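# astov-pour: known fault in grip logging

Simulated tabletop episodes, Caltdale build 14. In 8 of 457 episodes the gripper state reads "open" while the fingers are closed on an object.

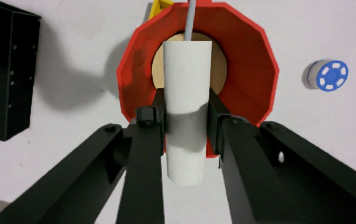 The flag lags by up to 300 ms – do not train on it. Use finger width.

## Setup

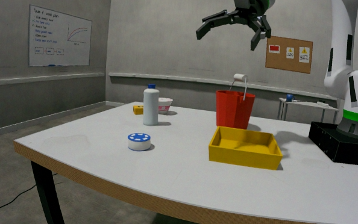

*Tabletop with the gripper open.*

Affected episodes are listed in `bad_grip.csv`. Joint values are sound.
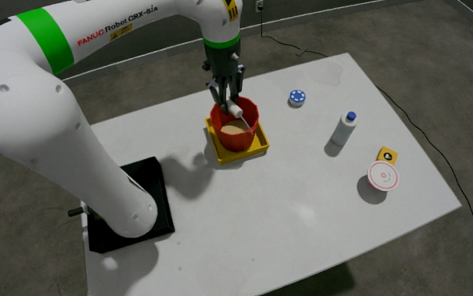

A fix is due in January. Reports to Eirlys Gough.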